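3.2 Charging losses in the shared panel setup

The Carstead house ran on a 12-volt battery bank fed by a 200 W roof array. Each panel had its own fused lead into a common combiner, and the Idutar controller logged current at the battery side. In December the bank reached full charge on eight days only.
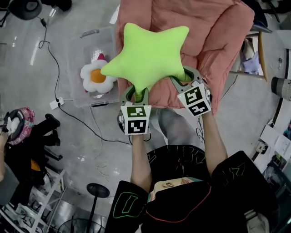

Figure 4. Living room, Carstead house.

Losses in the long cable run were larger than we had planned for. We measured 236 mV of drop between combiner and controller at noon, and moving the controller closer to the roof cut this by half. The living room circuit carried lamps and one fan — no heating — so the load on that side stayed small. Its outlet is on the wall behind the pink armchair in Figure 4. Nambiar repeated the readings at the Lodhi site with thicker cable and found a smaller drop.

3 comments

Liesl Fuchs: What gauge was the first cable? I can't find it in the table.

trisuslow_offgrid: We had the same drop with our 12-volt bank.

Kamala Nambiar: Gauge is in the appendix, Liesl.

14 shares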